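3.2 The produce sorting exercise

Most of our teaching observations come from the produce exercise, which the students in the Ratelow robotics club worked on from January until the end of the spring term. We had planned something tidier at first, with foam blocks in four sizes, but Edin Todorova felt strongly that the members would care more about a task they could recognize from their own kitchens, and after a week or two of blocks we all came around to her view. The club had 30 members at the time, and a good many of them had never touched a robot arm before, so we wanted a job that anyone could explain to a grandparent over dinner.

The task itself is easy to say out loud. The arm reaches into a basket of mixed vegetables, takes hold of one, lifts it clear, and sets it down on the tray where it belongs. Students drove the arm by hand for the first part of the course, using the small leader arm that Aleksi Lappalainen built for the club, and their driving was recorded through the wrist camera so that it could be used later for training. Each pair was asked to record 50 attempts, good and bad alike -- we were quite firm that the bad ones should stay in, and it took some persuading before the pairs stopped quietly deleting them.
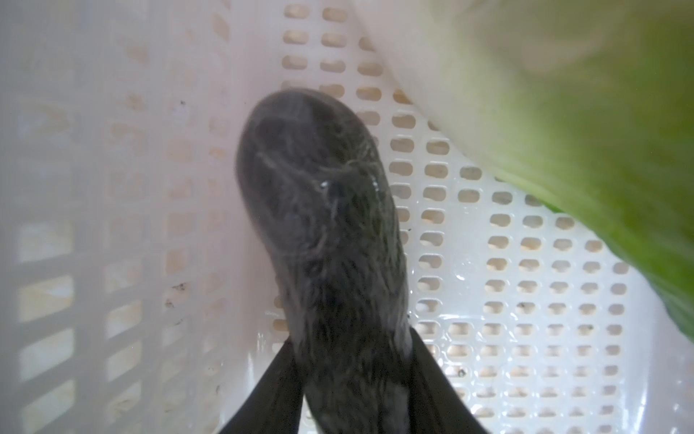 Long vegetables gave the pairs a good deal to talk about, and we were glad of it. A student who has only picked up blocks tends to close the fingers wherever they happen to land. With something long and smooth, the choice of where to pinch starts to matter, and so does the angle of approach, and whether a neighbor in the basket is going to be nudged along the way. We asked each pair to write a few lines in the shared notebook about how they had chosen their grip, and these notes grew much longer than we expected (one pair from the Unley group filled three pages, with drawings).

Wrapped produce deserves a word of its own. Thin clear film catches the light and can make the edges of a vegetable harder to pick out, and we encouraged the students to look through their own recordings before blaming the model for a poor grasp. Several of them went back and moved the desk lamp, which was a lovely thing to see, and nobody had told them to do it.

By the end of term the club had gathered almost 4,000 attempts, labeled by the students themselves. We describe the labels, and the disagreements over them, in Section 3.3.

Figure 4. Student work on the produce sorting exercise, seen from the wrist camera.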